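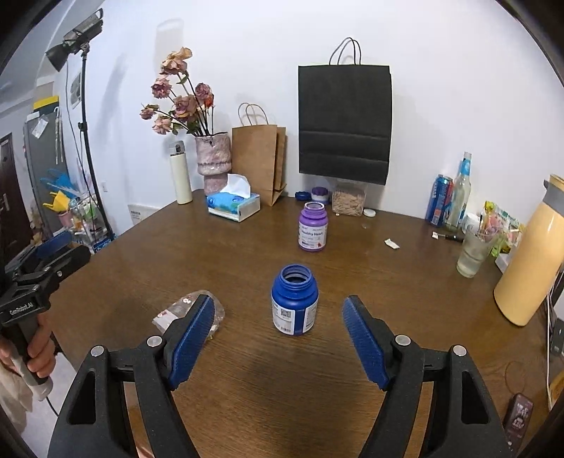
The slipping pad fault is back on our second gripper, this time after 195 cycles. The jaws close as they should, but the left pad moves on its linkage and the object turns in the grip. I tested with the blue bottle, the one with its cap off, and on Sunday it fell 6 times. I have stopped all runs with liquids until we understand it. Has anyone on the list changed the adhesive between pad and jaw?

Thibault Deschamps

Shobha Rodrigues wrote:
> We had the same at Stodow in March. Please check the pivot pins
> before you blame the pad – two of ours had play in them, and
> the log showed no error at all.

Shobha, I checked the pins and found no play.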